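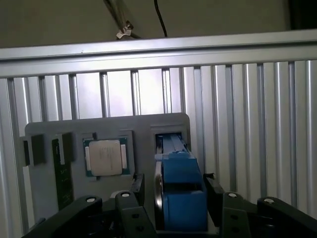 Mendside thermal compound, 2 g syringe
Reviewed by Evie Pickering, February 27, 2018

Mendside sells this compound in one size and one grade. It is gray, non-conductive, and stiffer than the Petkov paste I have used since September. The syringe has a narrow tip and a screw cap that seals properly, so the last third does not dry out between jobs.

Application takes some patience. At room temperature the paste drags, and a spreader leaves ridges. A small center dot under even cooler pressure gave better coverage - I pulled the cooler twice to check. Cleanup with alcohol wipes was slow but complete.

I tested it over 783 hours of mixed load on an older office workstation. Temperatures at full load were level with Petkov after the first day and did not drift. Fan speed settled at 1,391 rpm, against a little over 2,000 with the dried-out factory paste.

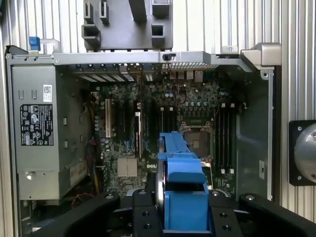 Dell desktop workstation, open on its side, power supply at left.

The printed instructions are poor. They give a cure time but no storage range, and the diagram shows a socket type that Rulance stopped stocking years ago. Kitthorpe includes a better sheet with a cheaper product.

Price is fair for the amount. Recommended for machines that stay closed for years - less so for anyone who swaps processors often.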